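How to Fold and Store a Lightweight Rain Shell

Posted June 2021 by Saoirse Ó Gríofa

Thin rain jackets and windbreakers are awkward to fold. The fabric slides, the sleeves won't stay where you put them, and the drawstrings catch on everything else in the drawer. The method on this page gives you a flat, square bundle that stands up on its edge. It works for adult and children's sizes, with or without a hood.

Before you start

Empty the pockets. Check the small inside one too, if there is one. Shake the jacket out and hang it until it is completely dry, including the hem and the inside of the cuffs. Those double layers hold water long after the rest feels dry. A shell that is folded damp will smell by the next time you need it, and the coating on the inside can start to peel.

If the jacket is muddy, let the mud dry and brush it off. Wash it only if it needs washing, on the setting given on the label, and leave out the fabric softener.

You will need a flat surface with some grip. A bare tabletop is a poor choice for slick fabric. A felt mat, a folded blanket or a firm upholstered seat will hold the jacket in place while you work.

Step 1: Close it up

Zip the front all the way and fasten any snaps or hook-and-loop tabs. Open tabs pick up lint and scratch the shell. Loosen the cuffs so they lie flat.

Step 2: Set the drawstrings

Slacken the cords at the hood, waist and hem until the fabric is no longer gathered. Then even them up so the same amount of cord shows on each side. Run a finger along each casing and smooth out any bunching. If a toggle has a spring lock, leave it open. A jacket stored with its cords pulled tight will keep those gathers as hard creases.

Step 3: Square the hem

Lay the jacket face down with the hem toward you. Take the fabric by the hem, near a corner, and draw it outward until the edge is straight. Do the same on the other side. Don't try to press out every small wrinkle – this kind of fabric always has a few, and they drop out when you wear it.

Lay any loose cord end along its casing so that it stays inside the bundle when you fold.
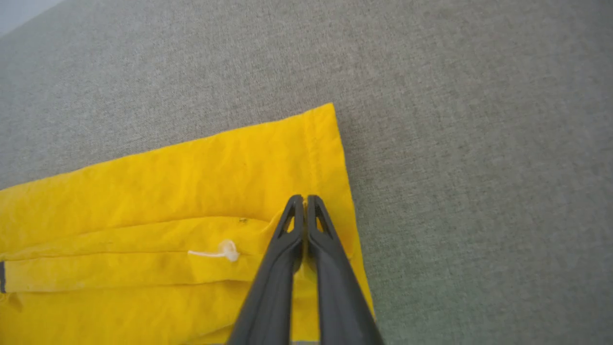 Yellow shell on a gray surface, with the short white cord emerging from a folded channel in the fabric.

Step 4: Fold in the sides

Bring one side of the jacket in to the center line of the back, sleeve and all. Fold the sleeve straight down so that it runs parallel to the side. Repeat with the other side. The two sleeves can touch but should not overlap, or you will have a thick ridge down the middle.

If there is a hood, fold it down over the back now. Tuck the hood cords underneath it.

Step 5: Fold up from the hem

Fold the hem up to the middle of the back and press down with your forearm to push out the air. Fold again to meet the collar. For a drawer, fold that bundle in half once more. For a shelf, leave it as it is.

Air is the main reason these bundles come undone. If yours springs open, unfold the last two turns, open the zipper at the neck by 2 inches and press again from the hem toward the collar.

Rolling instead

For a backpack or a car, rolling is quicker. Follow steps 1 to 4, then start at the hem and roll firmly toward the collar. Turn the hood inside out over the roll to hold it. Don't leave a shell rolled for the whole season, as the innermost creases can crack the coating.

Some jackets pack into their own pocket. That is fine for a day out, but take the jacket out again when you get home.

Where to keep it

A cool, dry drawer or an open bin is best. Keep shells away from radiators and out of direct sun, especially bright colors, which fade along the folds first. Fikri Pelupessy, who looks after the spare rainwear at Heronau, stores it upright in shallow bins with the zipper side facing the same way, sorted by size. He takes everything out each March and refolds it along different lines.

If a cord has slipped into the casing

Fasten a small safety pin to the end of the cord if you can still reach it and work it back along the channel by pinching the fabric behind it. If the end has gone too far, pull the cord out completely and thread it again from the start. Tie a knot at the end or add a toggle before you put the jacket away.

Frayed cord ends can be wrapped tightly with a bit of clear tape so they pass through the eyelet.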